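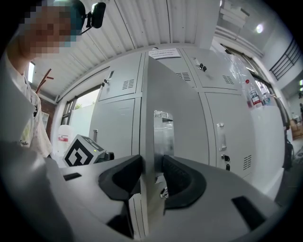

Gripper with its marker cube, by the lockers. Brerance workshop, June.

Filed under: Visits & Open Days

Got to Brerance just after 9, late, missed the tea. Shared workshop, members pay monthly, mostly bikes and radios until Josphat Owino started on the gripper. Hand-held, you squeeze, two black curved fingers close. Third version. First two snapped at the hinge.

Grey body is printed, more than 200 hours of it acording to Bheki Botha, who runs the printer and pays for the filament. Cube on the side has a black pattern so software can work out where the hand is. Heavier than I expected. Wrist ached after three goes.

Picked up a sponge fine, dropped a spanner twice. Josphat wants softer pads next, then a arm to bolt it on. Parts list on the wall by the kettle, forgot to copy it down. Will ask.

Contact | © Clevix Makers' Notes | Back to top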